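Teleoperation am Spielzeugofen: was bei mir hängen geblieben ist

1 Feb 2024
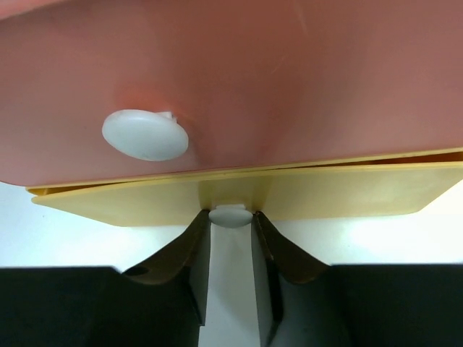 Wie viele Vorführungen braucht man, bis ein Arm so einen kleinen Knauf allein greift?

Bei mir waren es 59 brauchbare. Aufgenommen habe ich mehr, aber die Fahrten mit langem Zögern oder einem Anstoßen kurz vor dem Ziel habe ich wieder gelöscht. Mit einem anderen Griff und einem anderen Arm kommt sicher eine andere Zahl heraus.

Zum Aufbau. Auf dem Tisch steht Kinderspielzeug aus Kunststoff, rosa Gehäuse, darunter eine blassgelbe Platte, an beiden je ein heller Knauf. Ich nenne das Ding Ofen, weil meine Nichte es so nennt. Der obere Knauf ist der größere, der untere sitzt vorn an der Kante der gelben Platte, und um den geht es. Die Aufgabe lautet: von unten heranfahren, mit beiden Fingern fassen, ziehen, loslassen, zurück in die Ausgangslage.

Gesteuert habe ich mit dem Führungsarm, den Hendrik Verbeke und ich im letzten Winter aus Teilen von Michiels zusammengeschraubt haben. Man bewegt den kleinen Arm mit der Hand, der große macht es nach. Vorher hatte ich es mit direktem Führen probiert, also Motoren weich schalten und den Roboter selbst anfassen. Das geht für grobe Bewegungen. Beim Greifen hatte ich aber ständig die eigene Hand im Kamerabild, und damit waren die Aufnahmen für mein Training unbrauchbar.

Die Kamera am Handgelenk ist eine billige. In hellem Licht frisst sie rechts die gelbe Platte fast weg, man sieht dort nur noch Creme und Weiß. Ich habe mich trotzdem entschieden, das Licht nicht zu ändern. Wer später bei Sonne testen will, sollte auch bei Sonne aufnehmen.

Ein paar Dinge, die ich mir fürs nächste Mal notiert habe:

Die Finger müssen vor dem Heranfahren schon fast auf Knaufbreite stehen. Am Anfang bin ich mit weit offenem Greifer gekommen und habe erst am Ziel geschlossen. Das sieht beim Steuern bequem aus, nur lernt das Modell dann den Zeitpunkt fürs Schließen schlecht und macht manchmal vor dem Knauf zu.

Der Blick beim Steuern gehört auf den Monitor und nicht auf den Tisch. Sarahí Tovar hat mir das schon vor Monaten gesagt, und ich habe es ignoriert. Wenn ich seitlich auf den Tisch schaue, nutze ich Informationen, die der Roboter nie bekommt. Seit ich nur noch auf das Kamerabild schaue, bin ich langsamer, aber die Vorführungen sind einheitlicher.

Pausen machen. Nach einer Weile werde ich schlampig und merke es nicht, die Kurven in der Auswertung zeigen es dann deutlich.

Trainiert habe ich zwei Modelle mit denselben Daten. Das erste habe ich nach 1250 Schritten abgebrochen, es zitterte vor dem Griff hin und her. Beim zweiten habe ich die Bildausschnitte enger gewählt und die Lernrate gesenkt. Das greift ordentlich, solange der Ofen ungefähr an seinem Platz steht. Verschiebe ich ihn um eine Handbreit nach links, fährt der Arm daneben und schließt in der Luft.

Im März will ich deshalb neue Vorführungen mit wechselnden Positionen aufnehmen. Felista Laizer leiht mir dafür ihren zweiten Führungsarm, der etwas leichter läuft als meiner. Die Rohdaten lade ich hoch, sobald ich die Dateinamen sortiert habe. Wer sie früher braucht, schreibt mir bitte eine Mail.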